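July 18, 2023
By Yu-na Seok

The Dollach open day started with coffee in the loading bay and a speech that used the word "partner" for the robots so often that the man next to me began coughing on purpose. I went because my brother-in-law packed orders at a place like this for years, and I wanted to see what his job looks like now that a gripper is supposed to be doing it.

Dollach ships spare parts for kitchen appliances. Until last June the packing line had 26 people on the day shift. It has 8 now, plus the Draler cells behind their yellow fencing. The others were "moved into new roles," our guide told us. I asked which roles. She said she would find out, and then it was time for the next stop.

We were shown the planning room before the floor. New pick routines get tried on a computer model first, over and over, and only go to the real cells once the score is good enough. The score that day was 500 tries without a drop, and people clapped.

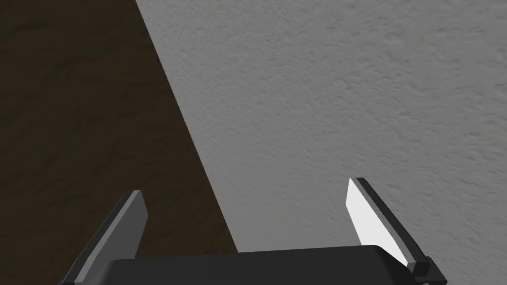 In-ho Cheon, who has worked the line for years and now looks after three cells, was less impressed. A model does not have torn bags in it, he said, or a carton that spent the weekend next to a leaking door. His count for the week before our visit was 213 stops where he had to walk over, open the gate, clear something and press restart. He writes them in a notebook. The company system, Sotari, only logs a stop if it lasts longer than a minute, and he is quick.

So the lifting is gone, and his back is better, which he said twice. He also said he used to talk to people all day. Now he watches three lights and eats lunch alone, as breaks are staggered to keep the cells running. His pay is the same as before.

The tour ended at the Yeom building with sandwiches and a survey. There was a box for comments. I wrote in my question about the new roles again and left my email address.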